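Firouzeh Nouri spent 7 years cooking in other people's kitchens before she started writing about her own. Her newsletter, Beda, goes out to 4,000 readers, most of whom live in apartments and cook on one short stretch of counter.

We talked in the late afternoon, while she was putting groceries away. I asked what people write to her about most.

"Where to put things," she said. "They send me a floor plan. I tell them to cook one dinner and leave out everything they touched. Whatever is still in the cabinet can stay there."

She moved into her current place in November and did the same. The first month she kept the toaster oven on a shelf in the hall closet. She was carrying it back and forth every morning, and after a few weeks it went on the counter for good.

"I gave up space for it and I don't miss the space," she said. "I bake two potatoes in it. I do fish in it. The big oven is where I keep my sheet pans."

Her views on cutting boards are firmer. She likes bamboo, and she likes a raised edge — crumbs stay put, and so does a tomato. She also sets pans down on the board when she runs out of room.

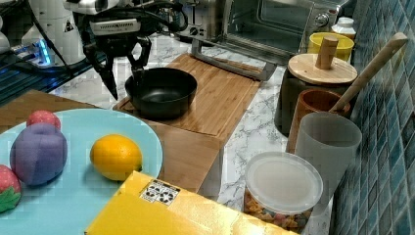 "I had three nonstick pans and I cooked in the deep one every time," she said. "Eggs, rice, soup for one person. The other two went to my cousin."

Spoons stay out too, standing in a cup near the wall. She has tried drawers with dividers and found that she never put anything back in the right slot. A canister needs a lid with a knob, she said, so it can be lifted with one hand while the other is stirring.

She paid $179 for a set of matching jars some years ago and has two left. The rest broke or went to neighbors with jam in them.

I asked if she ever wants a bigger kitchen.

"My parents had a big one," she said. "We all stood in the same corner of it."

The next issue of Beda is on dish racks. She has been testing one for a month and is not sure she likes it.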